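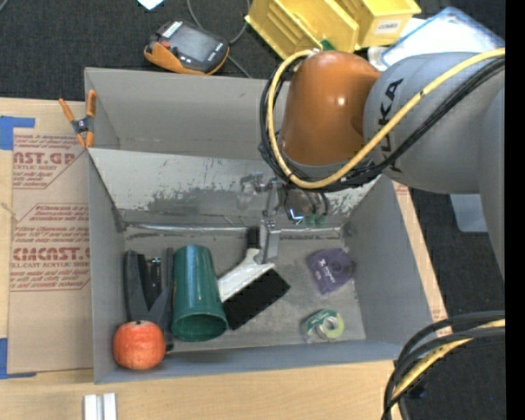
List home | Thread index | Previous | Next | Search

Re: finger choice for bin clearing, Bouchard vs. Fimton

Erlinda Tagle wrote:
> We ran the Fimton fingers at the default 40 N and lost the
> brush on 11 picks. Did you change force or only the pads?

Only the pads. Force stayed at 40 N for both sets, same KUKA arm, same controller settings, 300 attempts per set. The Bouchard fingers dropped the brush 61 times, nearly always when they closed on the neck at an angle. The Fimton set did better there and worse on the spring clamp, where one finger tends to land between the arms.

The green cup on its side is fine with either. The tape roll near the front wall is still a problem, and I have no fix short of a thinner finger.

Before you compare numbers, check your cable slack at the wrist. Ours pulled on the last joint at low reach until we rerouted it in July.

Logs are on the Tralport share under Burwood.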